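Search the notebook
Enter keyword Go
Print this page | E-mail to a colleague

Workshop notebook — Onville shed, July, 9.40 pm

Car 213, second day of damper work
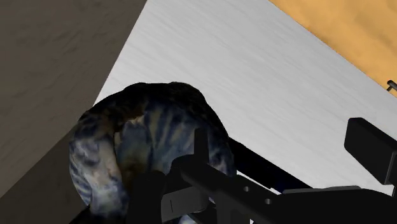 Sim view: mottled pot-like object with its blue-grey streaks, black gripper at lower right.

What a good evening! Laurier Bergeron came in from the Trindmont hill run grinning, and after two weeks of him climbing out and shaking his head I'll take that. The front end finally bites on turn-in. He said he could feel the kerb at the chapel bend and then forget about it, where before it was still bouncing him at the next marker.

Changes since last entry: rear dampers off and rebuilt with the softer Tehrani shims, 3 clicks out on rebound, front bar back to the middle hole. Ride height left alone. I wanted to drop the nose as well but Laurier talked me out of it (one thing at a time, he's right) and I'm glad he did.

Spring rates as before. The left rear top mount had a hairline crack, spotted when I wiped it down, so that's a new one from the Plornier box, part 2043. Only one left in there — somebody please order more before the next meeting.

Engine ran sweetly all evening. Oil temperature fine, no drips under the gearbox, which is lovely after last month. Brake pedal went a bit long on the final run and I bled the fronts afterwards. Got some air out of the right-hand side. Nipple is getting rounded, use the ring spanner on it!

Total on this gearbox now 396 km. We said up to 500 before a strip-down and I'd like to do it early, while the car's on stands.

Next: try the front one click softer, same tyres, same fuel. Scrub the new set on the way up. Torque the top mounts again, both sides. Find the good tyre gauge.

Print | E-mail
Contact the workshop | © Onville workshop notebook | Back to top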